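Yaneth Cusi: «Un archivo municipal se mide por lo que permite consultar»

Entrevista con la responsable del programa de conservación documental de Prarkdale
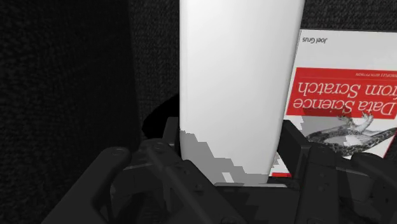
El Archivo Municipal de Prarkdale concluyó en junio la primera fase de su plan de conservación preventiva, iniciado tras la inspección de los depósitos del edificio Haddad. Yaneth Cusi, responsable del programa, recibió a este boletín en la sala de consulta para repasar el trabajo realizado y las tareas pendientes.

Cusi llegó al archivo procedente de la biblioteca de Ferbridge, donde dirigió el taller de encuadernación. Recuerda que su primer encargo fue elaborar un inventario fiable. «Teníamos tres listados distintos y ninguno coincidía con las estanterías. Antes de hablar de restauración había que saber qué se conservaba y en qué estado», explica. El recuento definitivo arrojó 1,297 unidades de instalación, entre legajos, libros de actas y cajas de correspondencia. De ellas, 254 presentaban daños que desaconsejaban su consulta directa.

Las causas más frecuentes, señala, fueron la acidez del papel, las grapas oxidadas y un almacenamiento en vertical que había deformado los volúmenes de gran formato. «Los padrones del siglo XIX están en mejor condición que muchos expedientes de la década de 1950. El papel de trapo resiste. El de pasta mecánica se quiebra al doblarlo, y en esos años se doblaba todo», afirma.

El plan se apoya en medidas de coste moderado: sustitución de carpetas, retirada de elementos metálicos, control de la humedad relativa y reubicación de los fondos más sensibles en la planta primera. Las restauraciones propiamente dichas se limitaron a 14 piezas, elegidas por su valor jurídico o por la frecuencia con que se solicitan. Cusi defiende ese criterio. «Intervenir un documento siempre supone un riesgo. Si una caja adecuada y un ambiente estable bastan para detener el deterioro, esa es la opción que recomendamos».

La supervisión técnica correspondió a Abenezer Mamo, conservador de la firma Proreo, que visitó los depósitos en varias ocasiones durante la ejecución de los trabajos. Mamo, presente en parte de la conversación, insistió en la importancia del registro ambiental. «Las oscilaciones bruscas hacen más daño que un valor algo elevado pero constante. En el depósito norte se encendía la calefacción por la mañana y se apagaba a mediodía - el papel lo acusaba», indicó. El nuevo protocolo fija un régimen continuo y encomienda la lectura de los aparatos al personal de sala.

Preguntada por el acceso del público, Cusi reconoce que las restricciones temporales causaron molestias. Durante el traslado se atendieron 34 solicitudes por vía de reproducción digital, un servicio que el archivo mantendrá con carácter permanente. «Hubo investigadores que tuvieron que aplazar su trabajo y lo lamentamos. También recibimos a vecinos que buscaban una escritura o la licencia de obra de una casa familiar. A esas personas no se les puede pedir que vuelvan al año siguiente», sostiene.

La segunda fase abordará los planos y la colección fotográfica, cuyo examen preliminar sigue en curso. Mamo advierte de que los negativos de acetato requerirán un espacio separado y ventilado, todavía por definir. La responsable prefiere no comprometer plazos hasta disponer del informe completo, si bien confirma que la descripción de los planos ha comenzado por la serie de aguas y alcantarillado, la más utilizada por los servicios técnicos.

Las solicitudes de consulta de los libros de actas pueden presentarse de nuevo en el mostrador del archivo. Los volúmenes retirados por su estado se sirven en copia digital.

Publicado el 2021-12-13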